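Research Article | Robotics and Automation | Open Access

5. A Failure We Did Not Plan For: Slip at the Tray Corner

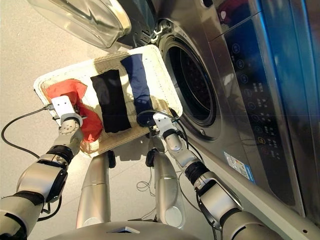
Figure 3. Two-arm tray carry at the open washer, with three pieces of laundry on the tray and the left gripper closed over the red cloth at the corner.

5.1 What went wrong

We had expected most of our trouble to come from the drum opening, and we spent a good part of April preparing for it (the door alone took us longer than we care to admit). In the end the fault that cost us the most time was a much humbler one. Out of 267 carries run with the Nanen controller, 17 ended with the tray slipping out of one gripper while it was being tilted toward the machine, and in nearly all of those the slip was on the left.

When we went back through the logs we were at first inclined to blame the tilt itself. The tray is woven and has a little give in it, so raising the far edge shifts the weight toward the robot and twists the near corners against the fingers. That does matter, and we come back to it in Section 5.3, but it could not explain why one side should suffer so much more than the other. The answer was in the laundry. A crumpled piece tends to spread wherever it likes, and when it lies near a corner, as the red one does in Figure 3, the gripper can close on cloth and tray together. The two dark pieces beside it are folded into long strips and gave us far less to worry about, although the navy one does reach down toward the right gripper.

Our grasp check, which we had borrowed from the earlier Tornside trials without giving it much thought, looks only at finger width and motor current. Cloth under the fingers satisfies both quite happily! The controller therefore reported a firm hold, went on to the tilt, and kept going until the cloth crept and the rim crept along with it.

5.2 What happened after the slip

A dropped sock is a nuisance, but a dropped tray worried us more. With one corner free, the other arm was left carrying the whole load at an awkward angle, and in four runs it kept pushing forward until the tray touched the washer door. The force limit stopped the arm each time, though later than we would like with a glass door in reach. We now stop both arms as soon as the difference between the two wrist loads passes 60 percent of its resting value, and a person has to clear the stop by hand before anything moves again.

5.3 Changes to the carry

We made two changes, both of them simple. Before the tilt, the robot lifts the tray a short way, holds it level and compares the wrist loads over a full second. If either one drifts, the tray goes back down and the grasp is tried again a little farther along the rim. We also slowed the tilt, which the Romero planner had been running at its default speed, and lowered the final angle. The Etim log format keeps the loads from both wrists on one clock, so the check needed no new hardware.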